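So I spent most of a weekend in November standing behind a rope in Killunard, waiting for a grand duke. I don't regret it, although my feet would like a word.

If you missed it (and unless you live within an hour of the place you probably did), the Grand Duke of Nesach came to town for two days. He was in the country for the big formal stuff, the dinners and the speeches, and Killunard got tacked on at the end on account of the old harbor treaty. It was signed there 112 years ago, in a room over what's now a bakery, and his people still make a fuss about it. Our people had pretty much forgotten.

My father, Anatole Lebrun, had not forgotten. He has followed the Nesach royals since before I was born and he can tell you who married who and which cousin doesn't get invited to the boat race. He drove up with me from Eston with a folding stool and a thermos and a whole lecture on the line of succession, which lasted from our driveway to the second gas station. I love him dearly. I put the radio on.

The first day was mostly cars. You'd hear a motorcycle, everyone would lift their phones, and it would be a delivery van trying to get down Ayala Street. When the real motorcade came through there were three cars, all with dark windows, and people waved at every one of them just in case. A woman next to me was sure she'd seen a hand. I saw a reflection of a traffic light.

The second day was much better! He walked the whole length of the waterfront, in a plain gray coat, and he kept stopping. The schedule gave him 19 minutes for the walk and I can tell you he blew right through that before he got to the boat ramp. His aides were doing that thing where they smile and look at their watches at the same time.

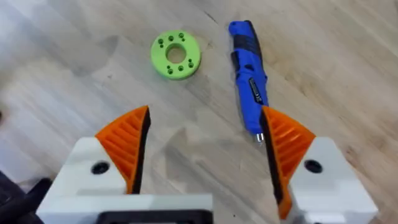
Do you have to bow or curtsy if a foreign royal stops to talk to you?

There's no rule that says you must. A small nod is polite, a handshake is fine if he puts his hand out first, and most people around us just said hello and looked startled.

Dad had practiced a bow in the hotel hallway. I know this because I opened my door to get ice and there he was, bending at the fire extinguisher. When the moment came — and it did come, the man walked right up to us — he forgot all of it and said, "You've had a long day, sir." And the Grand Duke said, quite quietly, "You should have seen the lunch."

That was the whole exchange. He shook Dad's hand, nodded at me, and moved along to a toddler with a flag. But of course we've been picking it apart ever since. Was the lunch bad? Was it just long? Dad thinks it was the speeches, because the mayor had told everyone in advance that he'd be giving the full history of the treaty. I think it was the chowder. I had it at the same place the night before and I'm on the Grand Duke's side.

What I liked was how ordinary it sounded. I'm not much of a royalist, as anyone who reads this blog will know, and I still can't tell you what a grand duke is for. I had a paragraph all planned about public money and closed roads, and I do still think they shut Ayala Street too early. It's harder to be cross with a person who grumbles about lunch, though.

Dad has told the story at every meal since, Christmas dinner included, and the quote gets a little longer each time. By yesterday there was a bit about the dessert. I was standing right there and there was nothing about dessert.

He wants to go to Nesach for the boat race now. I've told him I'll look at flights.

Last updated: 26 December 2018

Contact Capucine Lebrun | © Capucine Lebrun | Back to top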